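News > Insurance > Company News

September | By Nicanor Urrutia

Sturnow, the specialty insurance group, has opened a claims center in Hrynyshyn to handle travel and household contents policies for its customers in the region. The office has 30 staff and takes calls from 7 a.m. until 10 p.m. 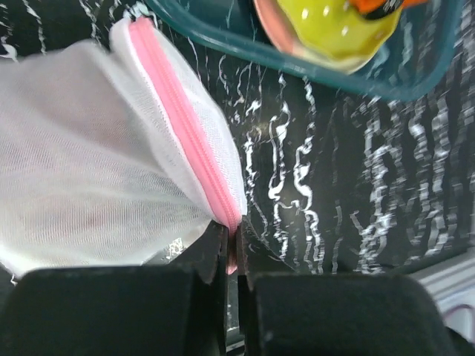 A white mesh laundry bag with a pink zipper.

Until now, contents claims were passed to the group's main office in Rarnum, where the team also dealt with motor and small business policies. Sturnow said the Rarnum office will keep those two lines and that no jobs are being moved.

Customers with a contents policy will be able to file a claim by phone or through Ziltar, the company's online account service. Claims under $923 can be settled without a visit from an adjuster, provided the customer sends in receipts or bank records. 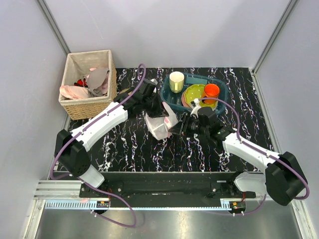
The limit for travel claims handled the same way is lower, at $200. Lost baggage claims still need a written report from the airline, and that report has to be filed within 30 days of the flight.

Sturnow also works with some 130 brokers, who will get a separate phone line at the new center. Brokers with open files in Rarnum do not need to resubmit them. Existing policy numbers stay the same, and renewal notices will go out from Hrynyshyn starting with the next billing cycle.

Contact the newsroom | Copyright, all rights reserved | Back to top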